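mars
par la tenancière du blog
Rangement, troisième tentative

Bon, je vous avais promis un billet sur mes semis et vous n'en aurez pas, parce que j'ai passé tout le mois à vider le cagibi. Celui du couloir, oui, celui dont la porte ne fermait plus depuis l'automne. Il fallait bien s'y mettre un jour et le jour est venu quand j'ai cherché les piles pendant une heure pour finir par en racheter.

J'avais déjà essayé deux fois. La première, j'avais acheté des boîtes. Grosse erreur ! Quand on achète les boîtes avant de trier, on range très proprement des choses qu'on devrait donner (j'ai retrouvé trois adaptateurs pour un téléphone mort il y a une éternité, dans un joli compartiment rien qu'à eux). La deuxième fois, j'ai tout sorti dans le salon un soir à 21 h, et à minuit j'ai tout remis en vrac pour pouvoir déplier le canapé.

Cette fois j'ai procédé par étagère. Une étagère par soir, jamais deux, même quand j'étais lancée. J'ai aussi téléchargé Pomero, une appli d'inventaire où l'on note chaque objet avec son emplacement. J'en suis à 412 lignes et je ne sais pas trop si je dois en être fière. Pour les outils et les ampoules c'est franchement pratique. Pour le reste, j'ai vite compris que je n'irais jamais consulter mon téléphone pour savoir où est le papier cadeau.

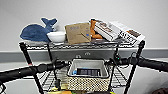
Le plus dur, ce sont les affaires auxquelles on ne tient pas vraiment mais qu'on nous a offertes. Le service à fondue, par exemple. Je n'aime pas la fondue ! Je l'ai gardé onze hivers par politesse envers une tante qui, quand j'ai fini par lui en parler, ne se souvenait pas me l'avoir donné. Il est parti à la ressourcerie avec les moules à tarte en double et le grille-pain qui ne grillait que d'un côté. Ah non, pardon, le grille-pain est allé au recyclage, ils n'en ont pas voulu.

Côté meubles, j'ai longtemps hésité entre les rayonnages Sultora, que tout le monde m'avait vantés, et ceux de chez Brito, moins chers mais à monter soi-même. J'ai pris les Brito. La notice est un poème, il manquait trois vis, et le service client m'a envoyé un sachet complet en deux jours, donc je ne dirai pas de mal d'eux. Par contre, prévoyez un vrai tournevis, celui qui est fourni m'a laissé une ampoule dans la paume.

Pour les étiquettes, j'ai fait simple : du ruban de papier et un feutre. J'écris gros, sur la tranche, et quand le contenu change j'arrache et je recommence. C'est moins chic que sur les photos des magazines mais je retrouve mes piles.

Il me reste le fond, tout en bas, avec les cartons de cours que je n'ai pas rouverts depuis la fac. J'ai soulevé un couvercle, j'ai vu mon écriture de l'époque, j'ai refermé. On verra au printemps. En attendant la porte ferme, et je m'amuse à la fermer plusieurs fois par jour pour le plaisir du petit clic.

Et si vous avez une idée pour ranger les rallonges électriques sans qu'elles fassent des nœuds pendant la nuit, les commentaires sont ouverts !

À lire aussi
Mes semis sur le rebord de la fenêtre
Le terreau Flodia, j'ai testé
Soupe de fanes, version paresseuse
Pourquoi je ne repasse plus les draps

Me contacter | © Tous droits réservés | Haut de page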